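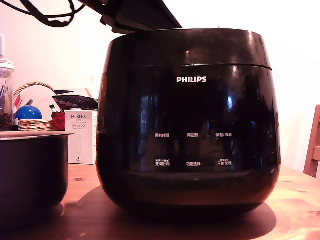 Lässt sich das Bedienfeld ohne Chinesischkenntnisse nutzen?
Die sechs Tasten haben feste Funktionen und sind in der Tabelle weiter unten übersetzt. Ein Menü in anderer Sprache ist nicht vorhanden.

Reiskocher Philips, schwarz, chinesische Beschriftung
Gebrauchtgerät, Artikelnummer 1085
Anbieter: Merurside Küchentechnik, Abteilung Gebrauchtgeräte
Stand der Angaben: 01.11.2018

Gerätebeschreibung
Reiskocher mit bauchigem, schwarz glänzendem Gehäuse und aufklappbarem Deckel. Das Bedienfeld liegt auf der Vorderseite unterhalb des Schriftzugs. Der Innentopf ist schwarz, hat einen metallisch abgesetzten Rand und wird zum Befüllen und Reinigen entnommen. Das Gerät stammt aus einer Haushaltsauflösung und wurde von Kojo Owusu aufgenommen und geprüft. Eine Originalverpackung liegt nicht vor.

Tastenbelegung
预约时间: Vorwahlzeit
再加热: Wiedererwärmen
保温/取消: Warmhalten / Abbrechen
烹调时间: Garzeit
功能选择: Programmwahl
开始烹调: Garvorgang starten

Die Anordnung entspricht zwei Reihen zu je drei Tasten, gelesen von links nach rechts. Eine deutsche Klebefolie für das Bedienfeld ist nicht im Lieferumfang. Sie kann unter der Bezeichnung Calla gesondert bestellt werden.

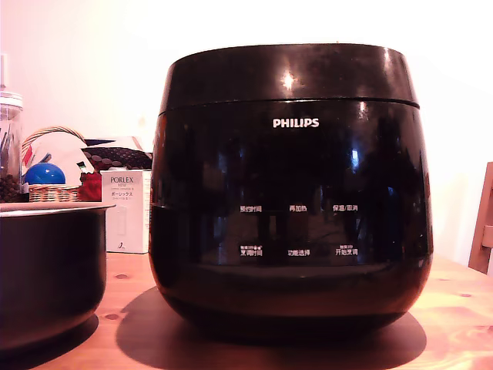

Lieferumfang
1 Reiskocher
1 Innentopf
1 Kurzanleitung in deutscher Sprache, 2 Seiten
Messbecher und Reislöffel fehlen.

Netzanschluss
Vor der ersten Inbetriebnahme ist das Typenschild mit der örtlichen Netzspannung zu vergleichen. Ein Reiseadapter ändert nur die Steckerform, nicht die Spannung. Mehrfachsteckdosen sind für den Dauerbetrieb nicht zulässig.

Geschirr und Stellfläche
Der Reiskocher wird auf eine ebene, trockene Fläche gestellt. Über dem Deckel muss genug Raum zum vollständigen Aufklappen bleiben. Teller und Besteck gehören neben das Gerät, nicht auf den Deckel. Flache Teller aus der Serie Nandovell sind einzeln lieferbar, Bestellmenge ab 2 Stück.

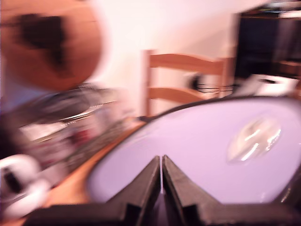 Teller, blasslavendel, glatte Oberfläche, auf Holztisch.

Reinigung
Netzstecker ziehen und das Gerät abkühlen lassen. Innentopf mit warmem Wasser und weichem Schwamm spülen. Stahlwolle und Scheuermittel sind ungeeignet. Gehäuse nur feucht abwischen, nicht unter fließendes Wasser halten. Angetrocknete Stärke am Topfrand löst sich nach 10 Minuten Einweichen. Vor dem Einsetzen muss die Außenseite des Topfes vollständig trocken sein.
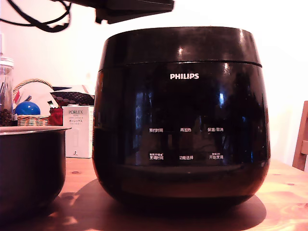

Für die Prüfung von Gebrauchtgeräten gilt bei uns das Prüfblatt Skinner. Es umfasst Sichtprüfung, Schutzleiter- bzw. Isolationsmessung und einen Probelauf mit Wasser. Die Sichtprüfung erfolgt bei entnommenem Innentopf, damit Topfrand und Außenseite getrennt beurteilt werden können. Auf der glänzenden Front spiegelt sich der Raum; feine Wischspuren sind dort nur bei schrägem Lichteinfall zu beurteilen und gelten nicht als Mangel. Das ausgefüllte Prüfblatt wird auf Anfrage als Kopie beigelegt.

Versand und Rückfragen
Der Innentopf wird getrennt verpackt. Technische Rückfragen beantwortet Yakubu Tamuno, bitte unter Angabe der Artikelnummer. Ersatztöpfe führen wir nicht.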